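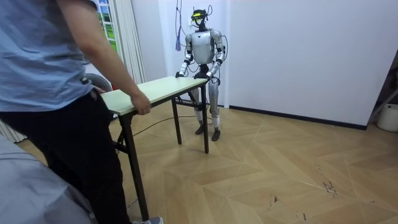
Our residents' association is responsible for the furniture in the ground-floor meeting room at Tiltavar House, and we are preparing written guidance on moving the folding tables. The tables are of the type with a pale green rectangular top on dark metal legs, with a crossbar low down between the legs. At present they are moved one at a time with a lift at each end, the legs remaining open, and a table is often carried at an angle with one end higher than the other. Two matters have been raised. Firstly, the floor near the store cupboard has acquired several short scratches. Secondly, the thin edging on two tops has begun to come away at the short ends, which is where they are usually gripped. We should be grateful for advice on whether the tables ought to be folded before every move, including a move within the same room, and on where they should be held.

Posted June 22, 2024 in Halls and Shared Rooms

Hailu Hall Bookings
Our own guidance distinguishes between short and long moves. Within a room, a table may be carried open provided that it is lifted clear at both ends and kept as level as possible. It must be folded before it passes through a doorway or is taken on any stairs.

As regards grip, hands should be placed beneath the top, near the corners, with the fingers under the frame where the design permits. Holding the edging alone puts the load on the glue. Loose edging should be refixed with contact adhesive and clamped overnight, after the old glue has been scraped off.

Before lifting, both persons should agree the direction of travel and which of them will give the word to lower. Please also check that the leg catches are fully engaged – a leg that folds during a carry can trap fingers. Cables and bags should be cleared from the route beforehand.

Salier Road Centre
Check the feet first. Ours had lost their rubber caps and bare metal was touching the floor. Replacements came in a bag of 50 and cost very little. Measure the outside of the leg before ordering, as we did not and had to send the first bag back.

Orkovine Community Rooms
We would fold them every time. It takes a moment longer but the matter is then settled and new helpers need only learn one method. Our tables are stored on their long edges on a wheeled trolley, and we have had no further scratches in the room since it was bought in November. I cannot comment on the edging, as ours is moulded to the top.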